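RMI 310 Employee Benefits and Group Insurance
Unit 7 handout: Group short-term disability
Instructor: Jamila Bandara
Revised 10 September 2026

Read this with chapter 9 of the course text. The Bakach and Steyn cases are used again in Unit 8, so keep your worked answers.

7.1 What the coverage does

Group short-term disability (STD) replaces part of a worker's pay when an illness or injury keeps that worker off the job for a limited period. It does not pay doctors or hospitals. The trigger is loss of the ability to work, as the contract defines it, and the benefit is a share of pay up to a weekly cap.

Four terms set the value of a plan:

Elimination period. The days that must pass after disability begins before benefits start. Many plans use one figure for accidents and a longer one for sickness.
Benefit percentage. The share of covered pay that is replaced. In this unit we use 60 percent unless a problem says otherwise.
Weekly maximum. The dollar cap on the benefit, applied after the percentage.
Benefit duration. The longest time benefits can run for one disability.

Covered pay needs care. Some contracts count base wages only. Others average in commissions or overtime over a stated period. Read the definition before doing any arithmetic.

7.2 Worked case: Bakach

Bakach has 409 eligible employees and pays the whole premium. The plan is non-contributory, so every eligible employee is enrolled and the carrier asks for no health questions. Selection against the carrier is low.

An employee has covered pay of $931 a week. The gross benefit is 0.60 x 931 = $558.60. The weekly maximum in this contract is higher than that, so the cap does not apply. If the employee also receives state disability benefits, the contract subtracts them from the gross figure. The order matters: percentage first, cap second, offsets third. Reversing the last two steps overpays or underpays some claims - try it with a worker whose pay is well over the cap.

7.3 Worked case: Steyn

Steyn offers the same schedule, but employees pay all of the cost. Enrollment is by choice. Workers who expect to file a claim are more likely to sign up, and the carrier responds in its contract and its underwriting:

- a minimum participation level before the plan takes effect
- a pre-existing condition clause
- evidence of insurability for late entrants

An employee who declines in the February enrollment window and applies later is a late entrant.

7.4 Tax treatment

Under federal rules, the tax on the benefit generally follows the source of the premium. Where the employer pays and the premium is not included in the employee's income, benefits are taxable to the employee. Where the employee pays with after-tax dollars, benefits are not. Bakach claimants therefore keep less of the same gross benefit than Steyn claimants do. Compare plans on net benefit.

7.5 Problems

1. Recompute the Bakach benefit with a weekly maximum of $500 and a state benefit of $120. Show each step.
2. Zirkwood is moving from a non-contributory plan to a fully contributory one. List 3 contract changes the carrier is likely to ask for.
3. Tusdale pays half the premium, and its employees pay the rest with after-tax dollars. Explain how a benefit would be taxed.

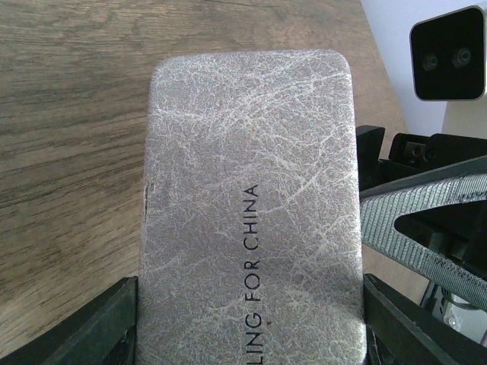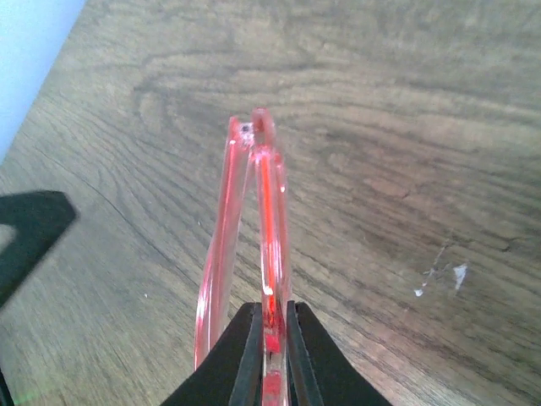
Unit 7, two photos: hard case with lettering (first); clear and red plastic loop (second).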